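Ticket: Artikelbilder im Shop laden nach Umstellung nur teilweise
Bereich: Webshop / Medienverwaltung
Status: geschlossen
Gemeldet von: Jonatan Engebretsen
Bearbeitung: Haris Zupan, Alvar Wallin

Meldung

Seit der Umstellung auf den neuen Medienserver fehlen im Shop von Pirnden bei einem Teil der Artikel die Vorschaubilder. In der Kategorieansicht bleibt die Fläche grau, auf der Artikelseite erscheint das Bild nach mehrmaligem Neuladen. Betroffen sind nach bisherigem Stand 35 Artikel, alle aus den Bereichen Kinderzimmer und Heimtextilien. Küche und Bad sind in Ordnung. Browser spielt keine Rolle, getestet mit Firefox und Chrome, jeweils mit geleertem Cache. Am Telefon hatten wir deswegen schon Rückfragen von Kunden.

Antwort Haris Zupan, 09:40

Kann ich nachvollziehen. Der Medienserver liefert für die betroffenen Dateien beim ersten Aufruf einen Fehler 404 und beim dritten oder vierten Aufruf das Bild. Die Originale liegen vollständig im Verzeichnis, es fehlen nur die verkleinerten Fassungen. Ich habe den Bildindex neu aufgebaut. Bitte noch einmal prüfen.

Antwort Jonatan Engebretsen, 10:25

Geprüft, keine Änderung. Bei den Wickelauflagen ist es eher schlechter geworden, dort fehlt jetzt auch das große Bild.

Antwort Haris Zupan, 11:15

Der Neuaufbau ist abgebrochen, die Warteschlange stand seit der Nacht. Dienst neu gestartet, danach lief sie an und blieb nach kurzer Zeit wieder stehen. Im Protokoll steht jedes Mal dieselbe Zeile: Zeitüberschreitung beim Schreiben in den Zwischenspeicher. Speicherplatz ist genug vorhanden, die Rechte auf dem Verzeichnis stimmen. Ich gebe das Ticket an Alvar weiter, der die Anbindung an Skevbridge eingerichtet hat.

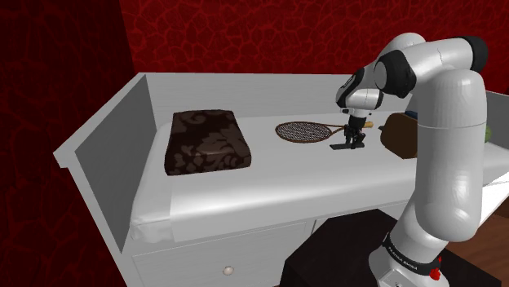 Die Warteschlange verarbeitet kleine Dateien ohne Fehler und hängt sich erst bei den großen auf. Ich habe die Testdatei in drei Größen hochgeladen. Klein und mittel kommen sofort, bei groß bleibt der Prozess stehen. In der mittleren Fassung ist das Rankenmuster auf dem dunkelbraunen Kissen sauber zu erkennen, die weiße Auflage daneben hat keine Streifen und keine Farbsäume. Am Verkleinern selbst liegt es also nicht. Der Fehler muss beim Ablegen der großen Fassung entstehen.

Antwort Alvar Wallin, 13:05

Danke, das grenzt es ein. Die Übergabe an Skevbridge hat ein eigenes Zeitlimit, und das steht seit der Umstellung auf 2 Sekunden. Auf dem alten Server waren es 35. Der Wert wurde offenbar nicht übernommen, beim Einspielen der Konfiguration gilt dann die Voreinstellung. Große Dateien schaffen es in der Zeit nicht, der Vorgang wird abgebrochen und die Sperre auf der Warteschlange bleibt stehen. Damit warten auch alle Dateien dahinter.

Das erklärt auch, warum nur zwei Bereiche betroffen sind. Kinderzimmer und Heimtextilien wurden zuletzt in hoher Auflösung eingepflegt, die übrigen Bereiche haben noch die alten, kleineren Dateien.

Durchgeführte Schritte

1. Warteschlange angehalten, hängende Sperren gelöscht.
2. Zeitlimit in der Konfiguration wieder auf 35 Sekunden gesetzt.
3. Dienst neu gestartet – der Reload allein reicht nicht, der Wert wird nur beim Start gelesen.
4. Verkleinerte Fassungen für beide Bereiche neu erzeugt.
5. Zwischenspeicher des Shops geleert.

Antwort Jonatan Engebretsen, 14:30

Kategorieansicht ist wieder vollständig. Auf den Artikelseiten fehlen noch zwei Bilder, beide bei den Bettumrandungen.

Antwort Alvar Wallin, 14:50

Bei den beiden enthält der Dateiname einen Umlaut. Auf dem alten Server wurde der stillschweigend umgeschrieben, auf dem neuen nicht. Ich habe die Dateien umbenannt und die Verweise im Artikelstamm angepasst. Bitte beim Hochladen künftig ae, oe und ue verwenden. Folke Dahlgren nimmt den Punkt in die Anleitung für die Artikelpflege auf.

Antwort Jonatan Engebretsen, 15:20

Alle Bilder da, auch mobil. Von mir aus kann das Ticket zu.

Interner Vermerk Haris Zupan

Der Shop von Viltomden wird im September auf denselben Medienserver umgestellt. Zeitlimit dort vor dem ersten Import prüfen und Dateinamen mit Umlauten vorab suchen. Überwachung der Warteschlange ist eingerichtet, Meldung geht an die Bereitschaft, sobald ein Auftrag länger als 4 Minuten steht. Testdatei bleibt vorerst im Testverzeichnis.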